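Wrist pose jumps when both hands are close together over a table – filter it or fix it upstream?

Posted by Usha Pinto in Perception and State Estimation

I'm writing the tooling that turns head camera recordings of table clearing into wrist trajectories for a planner. Each wrist has a band with square markers, and the hand devices below carry markers too. I detect in every image, solve for the pose of each marker, then average whatever I get per hand.

With the hands apart it is fine. When they come together over the plates or the cutlery, the right wrist flips over for a few images and then flips back.
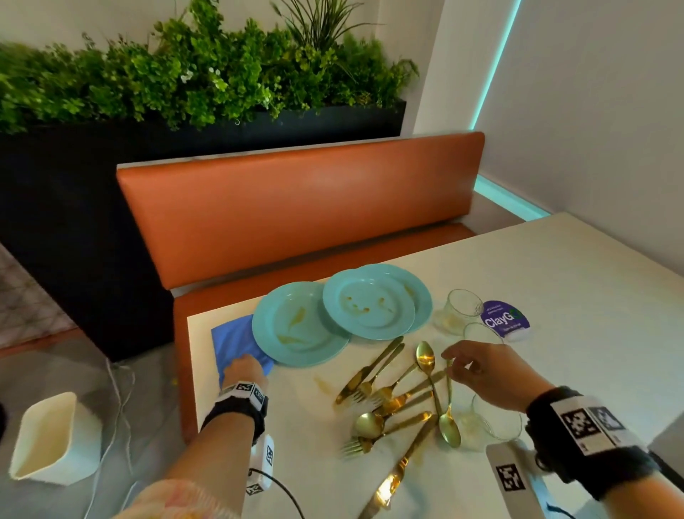

I have tried a low-pass filter on the orientation. It hides the flip but adds lag, and the planner then closes on the spoon late. My test clip is 900 images and the flips come in bursts of up to 12. Wiping a plate is the other bad case:

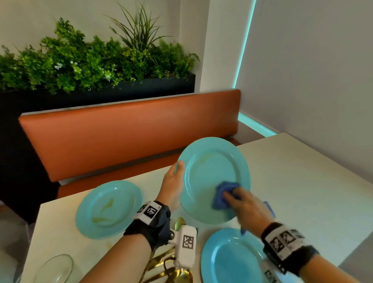

Left hand on the plate, cloth in the right.

Should I use a heavier filter, or is the averaging wrong to begin with? We use the Memcombe tracker with default settings.

Calum Ritchie

The averaging is wrong. A single flat square seen at a shallow angle has two poses that fit the corners nearly as well as each other, and the solver picks one. If you average a good pose with a flipped one you get something that belongs to neither.

Treat each band as one rigid body. Measure where its markers sit relative to each other once, then solve a single pose from all the corners you can see on that band. When only one marker is visible, keep both candidate poses and take the one nearer your prediction from the previous image. If the reprojection errors are too close to call, drop the measurement and let the filter coast – 12 images is not long at most recording rates.

Don't put the device markers in the same body as the band unless you have checked that the two can't shift against each other. Fabric gives a bit. I keep them as separate bodies with a loose constraint between them.

Neville Yeoman

Just turn up the smoothing. Worked for me on Drorkano.

Rosalinda Cabanatuan

Smoothing won't help with the lag she already has. Calum's way is right, and I would add a check on the contact stretches, where the hands are close and the angles change quickly. Wiping cutlery is a good test.

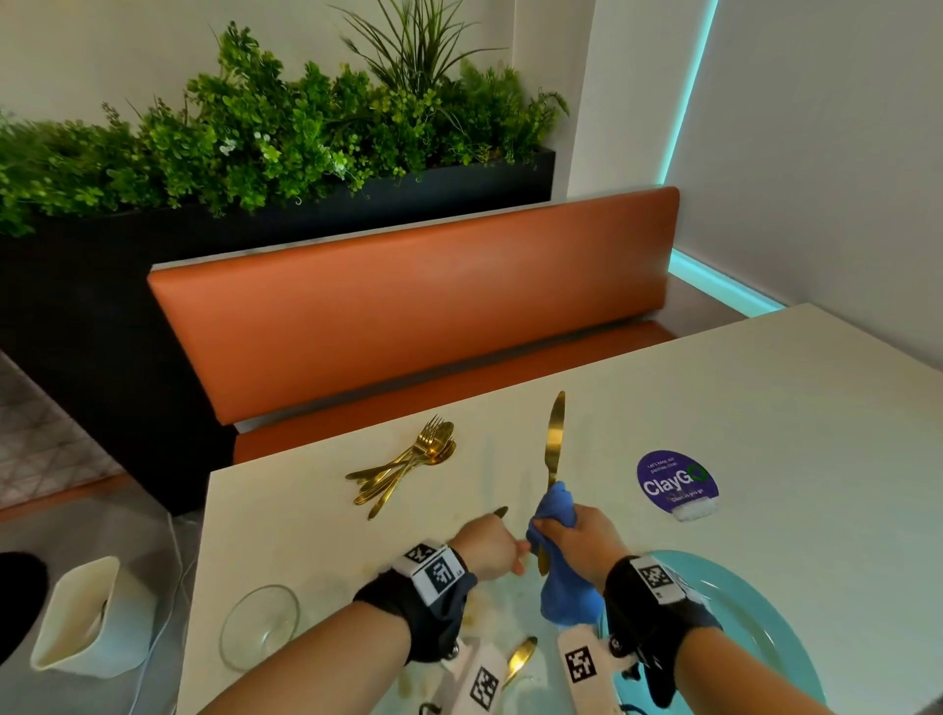

Knife held upright in the cloth, left hand at the handle.

Label a few stretches like this by hand and score the tracker on those alone. A whole-clip average looks healthy because most of it is easy. Ours looked fine until we split it out, and then 40 images accounted for nearly all the error.

Also look at your detector's minimum marker size before touching anything else. If it is set too high you lose the tilted ones, and then you are back to a single marker far too often.

Usha Pinto

Thanks. I've changed to one body per band and kept both candidates. The flips are gone on the plate section. There are two left in the cutlery section, both with one marker in view, so I'll try the size setting next.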